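Drindeck 2.4 사용기: 양팔 로봇용 제어·계획 소프트웨어

글쓴이: Tamunoemi Yusuf

Drindeck을 설치한 것은 12월이었고, 지금까지 거의 매일 켜 놓고 일했습니다. 한국어 자료가 적어서 설치할 때 고생을 했기 때문에, 다음에 쓰실 분을 위해 정리해 둡니다. 한국어는 제 모국어가 아니므로 어색한 표현이 있으면 댓글로 알려 주시면 고치겠습니다.

Drindeck은 양팔 로봇의 제어, 카메라 관리, 경로 계획, 기록을 한 프로그램에서 다루는 소프트웨어입니다. 저는 그 전에 Skovar를 오래 썼습니다. Skovar는 가볍고 안정적이지만 팔 하나를 기준으로 만든 도구라서, 두 팔이 같은 물건 가까이에서 움직이면 충돌 검사를 직접 짜야 했습니다. 제가 시험하는 작업은 작은 액세서리 케이스를 정리하는 일입니다. 체인을 집어서 케이스 안에 넣는 것이 중심이고, 주변에 장난감 같은 다른 물건도 놓습니다. 단단한 블록을 옮기는 시험은 어느 소프트웨어에서나 잘 되므로 비교에 도움이 적었습니다.

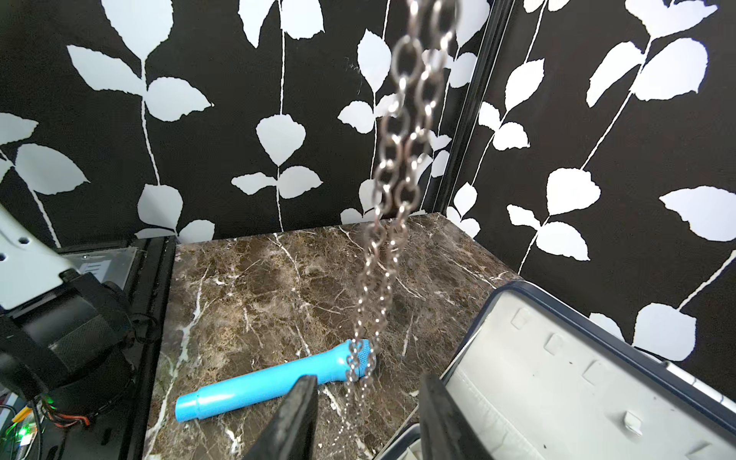 인식 부분부터 쓰겠습니다. 솔직히 제일 걱정한 부분이었습니다. 체인은 모양이 계속 바뀌고 금속이라서 깊이 값이 자주 비어 버립니다. Drindeck의 기본 분할 모듈은 체인을 하나의 강체로 생각하려고 하고, 그 결과로 자세 추정이 프레임마다 뒤집혔습니다. 설정에서 "변형 물체" 모드를 켜면 자세 대신에 중심선을 점의 열로 돌려줍니다. 이 모드는 꽤 만족스러웠습니다. 다만 체인이 빠르게 흔들릴 때에는 손목 카메라의 노출을 수동으로 짧게 줄여야 했습니다. 자동 노출로는 고리가 번져서 점의 간격이 엉망이 됩니다.

노출을 바꾸는 메뉴가 카메라 메뉴가 아니고 "기록" 메뉴의 하위에 있다는 것은 이해하기 어렵습니다. 저는 이것을 찾는 데 한나절을 썼습니다.

배경에 대해서도 한 가지 적겠습니다. 우리 작업대의 벽에는 흰 잎무늬가 크게 인쇄되어 있고, 바닥은 흰 줄이 있는 갈색 대리석 무늬입니다. 흰 케이스와 흰 잎이 화면에서 겹치면 윤곽 검출이 케이스의 뚜껑을 벽 쪽으로 늘려서 잡는 일이 있었습니다. 작업 영역을 상자로 지정하고 그 바깥을 버리게 하니 문제가 거의 없어졌습니다. 이 영역 상자는 고정 카메라와 손목 카메라에 한꺼번에 적용됩니다. Skovar에서는 카메라마다 따로 그려야 했으니 이 점은 분명히 편합니다. 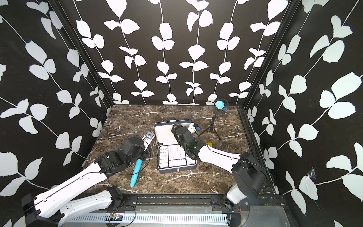
작업대 전경. 가운데에 열린 케이스, 그 양쪽으로 두 팔.

다음은 경로 계획입니다. 두 팔의 계획을 한 번에 세우는 방식과, 한 팔을 먼저 정하고 다른 팔이 피하게 하는 방식이 있습니다. 기본값은 앞의 방식이고 표본 수의 상한은 4000입니다. 넓은 곳에서는 이 값으로 충분하지만, 두 그리퍼가 케이스 뚜껑 근처에 모이면 계획이 자주 실패로 끝났습니다. 상한을 올리면 성공하는 대신에 기다리는 시간이 길어집니다. 저는 결국 뒤의 방식으로 바꾸었고, 순서를 사람이 정해 주어야 하는 불편은 감수하고 있습니다.

충돌 모형 편집기는 칭찬하고 싶습니다. 케이스의 뚜껑과 아래쪽 트레이를 경첩으로 연결된 두 물체로 등록할 수 있고, 뚜껑의 각도를 바꾸면 금지 영역이 바로 따라옵니다. 칸막이 하나하나까지 모형으로 만들 필요는 없었습니다. 저는 트레이를 낮은 상자 하나로 단순하게 넣고, 물건을 놓을 칸만 빈 공간으로 남겼습니다.

단점은 오류 메시지입니다. 계획에 실패하면 "해 없음"이라고만 나옵니다. 어느 관절이 한계에 닿았는지, 어느 물체가 막고 있는지 알려면 로그 파일을 열어서 물체 번호를 찾고, 그 번호를 다시 편집기에서 확인해야 합니다. 한국어 번역도 이 부분에서는 조금 이상해서, 저는 영어 화면으로 바꾸어 쓰고 있습니다.
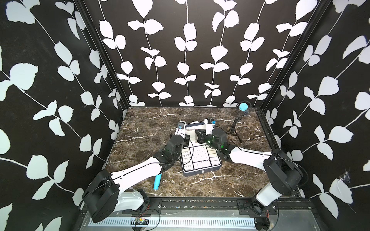 제어는 50Hz로 돌리고 있습니다. 더 높은 주기도 선택할 수 있지만 우리 컴퓨터에서는 카메라를 모두 켜면 명령이 늦게 도착할 때가 있었습니다. 늦은 명령을 어떻게 할지 세 가지 중에서 고를 수 있습니다. 버리기, 마지막 값 유지하기, 보간하기입니다. 저는 보간을 권합니다. 마지막 값을 유지하게 하면 팔이 작게 덜컥거리고, 가벼운 체인을 들고 있을 때에는 그 진동이 그대로 체인에 전달됩니다.

그리퍼의 힘 제한은 팔마다 따로 저장됩니다. 저는 처음에 이것을 모르고 왼쪽만 낮춘 채로 오른쪽을 썼습니다. 설정 창의 제목에 왼쪽인지 오른쪽인지 표시가 있기는 하지만 글자가 너무 작습니다.

기록 기능은 업무에서 제일 많이 씁니다. 저는 지금까지 861개의 에피소드를 저장했고, 파일이 깨진 적은 한 번도 없습니다. 영상과 관절 값의 시간이 잘 맞고, 재생 화면에서 시간축을 끌면 모든 카메라가 같이 움직입니다. 태그로 검색하는 속도도 빠릅니다. 그러나 태그를 한꺼번에 바꾸는 기능이 없습니다. "체인"과 "목걸이"를 섞어서 쓴 사람은(저입니다) 하나씩 열어서 고쳐야 합니다.

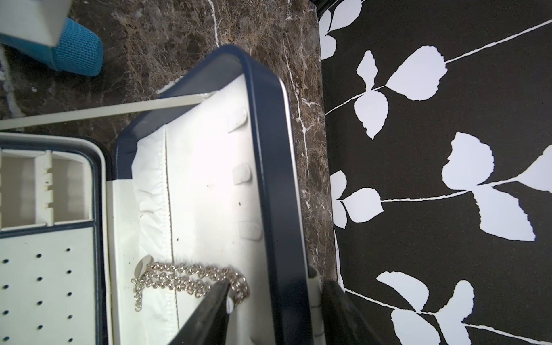 체인을 케이스 안에 놓는 동작만 따로 모아서 자동 판정 기능도 시험해 보았습니다. 작업이 끝났을 때 물체가 정해진 영역 안에 있는지를 소프트웨어가 스스로 판단하는 기능입니다. 제가 영상을 보고 매긴 결과와 비교하니 93%가 일치했습니다. 일치하지 않은 경우는 대부분 체인의 끝이 테두리에 걸린 경우였는데, 사람이 보아도 애매하므로 큰 불만은 없습니다. 판정 기준은 "전체가 안에 있음"과 "중심이 안에 있음" 두 가지뿐입니다. 비율을 숫자로 지정할 수 있으면 좋겠습니다.

보정(캘리브레이션)은 보통입니다. 손목 카메라의 보정은 안내를 따라가면 쉽게 끝납니다. 고정 카메라는 판을 여러 위치에 놓고 찍어야 하고, 중간에 창을 닫으면 처음부터 다시 해야 합니다. Brostier의 보정 도구로 만든 파일을 불러올 수 있으므로, 이미 그 도구를 쓰시는 분은 이 단계를 건너뛰어도 됩니다. 저도 두 번째부터는 그렇게 했습니다. 단, 불러올 때 단위가 밀리미터인지 미터인지 물어보지 않고 미터로 읽습니다. 팔을 움직이기 전에 3D 화면에서 카메라의 위치를 꼭 확인하십시오.

기술 지원은 판매사인 Chowdhury를 통해서 받았습니다. 질문을 보내면 보통 다음 날에 답이 왔고, 답은 친절했습니다. 다만 로그 전체를 보내 달라는 요청이 매번 먼저 오니, 처음부터 첨부하는 편이 빠릅니다.

두 팔을 가까이에서 쓰고 기록을 많이 남기는 연구실이라면 저는 Drindeck을 권합니다. 팔이 하나이고 정해진 동작을 반복하는 곳이면 Skovar로 충분하고, 배우는 시간도 적게 듭니다. 점수는 별 다섯 개 중 네 개입니다. 나머지 한 개는 오류 메시지와 노출 메뉴 때문에 뺐습니다.

추가: 2.4의 작은 업데이트를 설치한 뒤에 영역 상자의 설정이 초기화되었습니다. 업데이트하기 전에 프로젝트 폴더를 복사해 두시기 바랍니다.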